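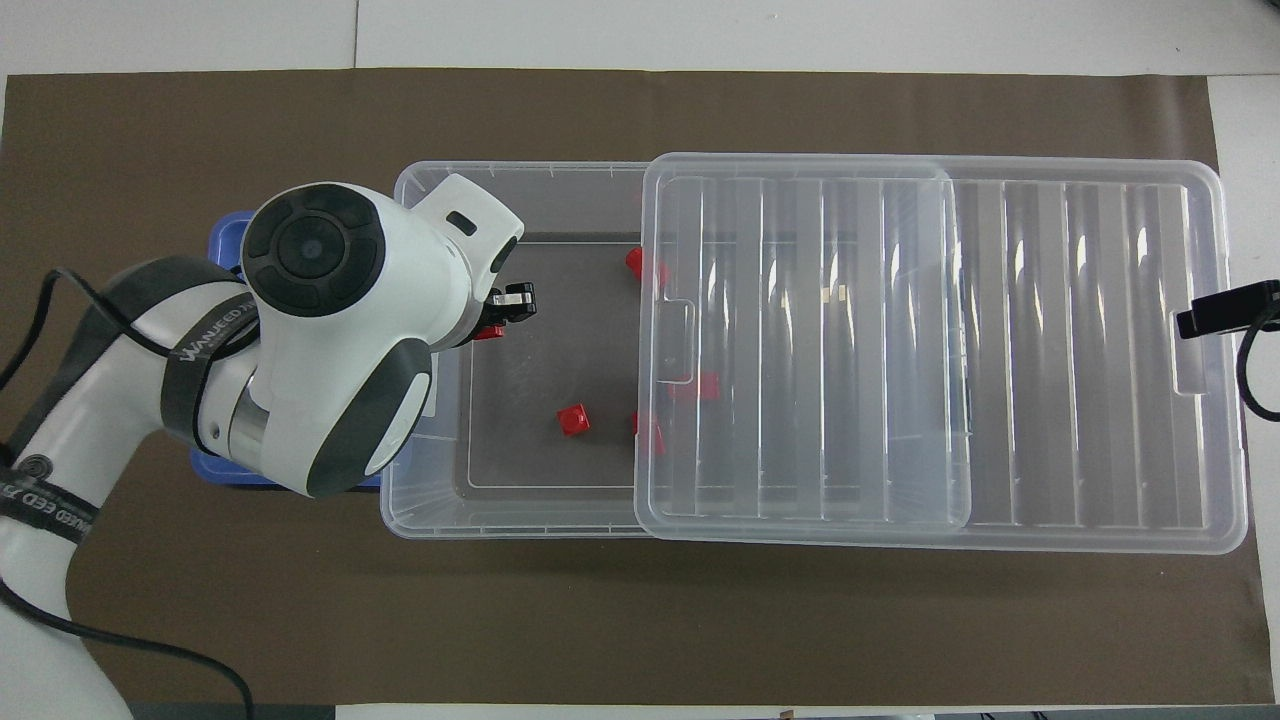

4. Normas de la mesa de trabajo

Si vienes del capítulo 3 ya tienes el brazo atornillado, el control encendido y el programa Wurnero instalado en el portátil. Ahora toca lo que casi todo el mundo se salta (yo también me lo salté la primera vez, y así me fue): dejar la mesa de forma que cualquier compañero pueda sentarse mañana, lanzar el mismo ejercicio y obtener algo comparable. En Josudlow trabajamos así en todos los puestos, y cuando abrimos el de Itport copiamos estas páginas casi tal cual.

4.1 Antes de dar corriente a los motores

1. Vacía los bolsillos y quítate la acreditación del cuello. Las cintas se enganchan en el codo del brazo con una facilidad pasmosa.

2. Recorre los cables con la mano, desde la muñeca hasta la base. Tienen que seguir al brazo con algo de holgura, sin quedar tirantes cuando el codo se estira del todo. Si llevan bridas o cintas, mira que ninguna se haya corrido hacia una articulación.

3. Pulsa la seta de emergencia, comprueba que el panel la reconoce y suéltala. Hazlo cada vez que arranques, aunque acabes de comer y por la mañana funcionara de maravilla.

4. Estira bien el tapete. Una arruga levanta la caja lo justo para que la pinza toque fondo antes de lo previsto.

Nota: el tapete marrón mate es el nuestro de siempre y me gusta mucho, porque los cubos rojos destacan estupendamente. Si usas otro color, repite el ajuste de visión del capítulo 2 antes de seguir.

4.2 Colocar la caja y la tapa

1. Pon la caja transparente con el lado largo de izquierda a derecha y deja tapete libre por todos los lados.

2. Echa los cubos dentro sin ordenarlos. Sé que apetece alinearlos — a mí me pasa todavía —, pero el ejercicio pide que caigan como caigan.

3. Desliza la tapa hacia la derecha hasta dejar abierta la parte izquierda. Con más o menos un tercio de la caja al aire, la pinza entra con comodidad. Que algún cubo quede debajo del plástico es correcto.

4. Revisa el borde derecho. Ni la tapa ni lo que lleves sujeto a ella debe moverse cuando das un golpecito en la mesa, y el cable que salga por ese lado tiene que bajar por fuera del recorrido del brazo.

Precaución: el plástico transparente con nervios devuelve reflejos muy vivos. Si en pantalla aparecen rayas blancas encima de los cubos, baja la luz de techo o gira la lámpara. No subas el umbral de detección para salir del paso; lo hicimos un tiempo y la pinza acababa yendo a por los brillos.

4.3 Primera pasada

1. Selecciona velocidad reducida, al 20 por ciento. Sin excepciones, tampoco para las visitas.

2. Avisa en voz alta antes de pulsar marcha. Con un «¡va!» basta.

3. Vigila la bajada de los dedos por el hueco abierto. Lo delicado es el canto de la tapa: si los dedos van a pasar rozándolo, para, sube el brazo en manual y corrige el punto de entrada.

4. Repite 3 veces seguidas sin tocar nada. Si las tres salen limpias, puedes pasar a velocidad de trabajo.

Precaución: no metas la mano en la caja con el brazo habilitado, ni para recolocar un cubo rebelde. Pausa, espera a que el panel indique motores sin par y entonces sí. Yoga Ismail, que escribió la primera versión de estas normas, lo tenía pegado en el monitor en letras enormes, y me parece muy bien.

4.4 Registro y mantenimiento

Apunta en la hoja del puesto quién ha trabajado, qué caja has usado y cualquier parada, por tonta que parezca. Una parada sin apuntar nos costó en noviembre una tarde entera buscando un fallo que alguien ya había visto.

Cada 2,000 ciclos revisa los dedos de la pinza: holgura, tornillos y desgaste en las puntas. El contador está en Wurnero, menú Equipo, pantalla 39 (sí, hay que bajar un buen rato, ya lo hemos pedido). Si cambias los dedos, vuelve a 4.3 y haz otra vez la primera pasada completa.

Los recambios se piden al almacén de Rondonuwu con el código que figura en el anexo B. Pide siempre el juego completo, nunca un dedo suelto.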